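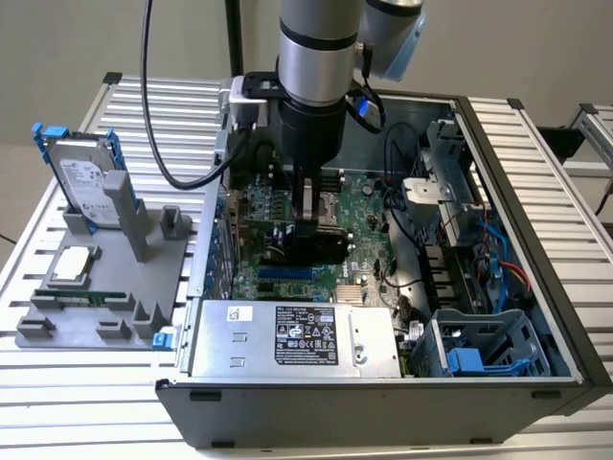 Selon Weronika Laskowska, un planificateur qui ne distingue pas un câble d'une paroi n'a aucune raison de s'arrêter devant l'un plutôt que devant l'autre, et c'est par là qu'il faudrait commencer. Nous avons suivi cette remarque, formulée lors de la relecture de la première version de Pliten, et réécrit le module de collision avant tout le reste.

Figure 3. Poste de démontage. La pince à deux doigts est engagée dans un boîtier ouvert, couché sur le flanc, au-dessus de la carte mère. À gauche, le bac à pièces : disque dur debout dans son support bleu, processeur et barrette mémoire à plat.

4.2 Planification dans le boîtier

Le boîtier est représenté par deux couches. La première, rigide, contient le châssis, le bloc d'alimentation et la cage à disques ; elle est recalée une fois au début de chaque essai à partir du nuage de points. La seconde, souple, regroupe les faisceaux de câbles, dont la forme change d'une machine à l'autre et parfois d'une extraction à la suivante. Elle est recalculée avant chaque descente de la pince (figure 3).

Un contact avec la couche rigide interdit la trajectoire. Un contact avec la couche souple ajoute un coût proportionnel à la profondeur de pénétration estimée. Le planificateur tire 2000 configurations par requête et conserve la solution de coût minimal. Si aucune n'est trouvée en 900 ms, la requête est relancée avec une orientation du poignet décalée autour de l'axe vertical.

Les poses de dépose sont traitées à part. Le bac est connu par son modèle CAO et chaque logement possède un repère propre, ce qui évite de passer par la perception pour la dépose. Seule la pose de l'objet dans la pince est réestimée, juste avant l'approche finale.

4.3 Reprise sur erreur

Sur 497 extractions planifiées, 29 ont déclenché une reprise. La cause la plus fréquente est une mauvaise segmentation des câbles sombres sur fond noir : la couche souple est alors incomplète et l'effort mesuré au poignet dépasse le seuil pendant la descente. Le contrôleur en admittance remonte la pince le long de la trajectoire déjà parcourue, puis demande une nouvelle acquisition.

Le seuil d'effort est fixe. Ruan Naidoo a proposé de le faire dépendre de la pièce visée ; nous n'avons pas retenu cette option pour les essais rapportés ici, afin de garder des conditions identiques pour toutes les pièces.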